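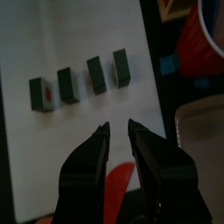

Yabsira Degefa wrote in to say that her club's tiles kept toppling whenever the gripper came in for the next one, and would I please do a page on small blocks before the Sunday meet. Well, of course I would! I've had a season of it at the kitchen table and I have opinions.

Home | Kitchen | Workshop | Kids & Clubs | Ask Us

Small Blocks, Big Fingers: Workshop Tips for the Robot Club

Print this page | E-mail to a friend

Start with the spacing. Our club at Otness sets game tiles on their long edges in a slanting row, and for weeks we fussed over the programming when the trouble was the gaps. If a fingertip can't get down between two neighbors, no amount of clever code will help you. Cut a spacer from a cereal box (fold it double so it stays stiff) and use it every time you set up.

Put the blocks on a plain white board if your tabletop is dark. You'll find a dropped tile much faster, and you can pencil faint marks where each one goes, then wipe them off with a damp rag and a little dish soap.

Blue painter's tape is the club's best friend. It peels up clean if you take it off the same evening. Leave it until the following week and you'll be rubbing at the gummy bits with cooking oil, which does work, but then you have an oily table.

Cups and shallow dishes from the kitchen make perfectly good targets. Drop a few dried beans in the light ones, or they'll skate away at the first bump. Our team, which the kids named Droveo after a long argument, uses 10 beans to a cup and swears by it.

Wipe the fingertips before practice. Dust and snack crumbs make tiles slip, and I'd rather not say how long we blamed the motor. A barely damp cloth is plenty, and keep it well away from the wiring.

Last, run the same pick 100 times before you change anything, and write down every miss in a notebook. It's dull work, I know, so we put the radio on and take turns with the pencil. We had 189 tries in ours by the end of September, with a good deal of jam on the cover.

Print this page | E-mail to a friend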